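Kivmont sets budget for hand-held gripper units

Kivmont will buy 12 more hand-held gripper units for its manipulation group, according to an equipment plan released in December. The order covers two-hand tasks on small household containers – jars, bottles and tubs with hinged or screw caps.

Orvokki Keskinen, who drew up the plan, split the spending into hardware, spare fingers and table fixtures. Finger pads are budgeted as consumables. The group went through 206 pads last year, and the new plan allows for 275.

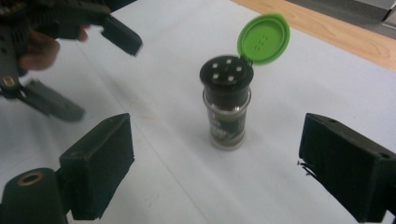

Bids came in from Avico and Hinrichs. Avico quoted the lower unit price, but its spares ship only in full cartons. Hinrichs offered single-part orders and a service term of 2 years. A choice is due before the next budget period opens.

Robot arms are listed separately. "We size the arm order after the hand-held work is done, when we know the grip widths and the loads," said Reda Younis, who runs purchasing. The arm line stays open until then – no supplier has been named, and bench space for it has not been assigned.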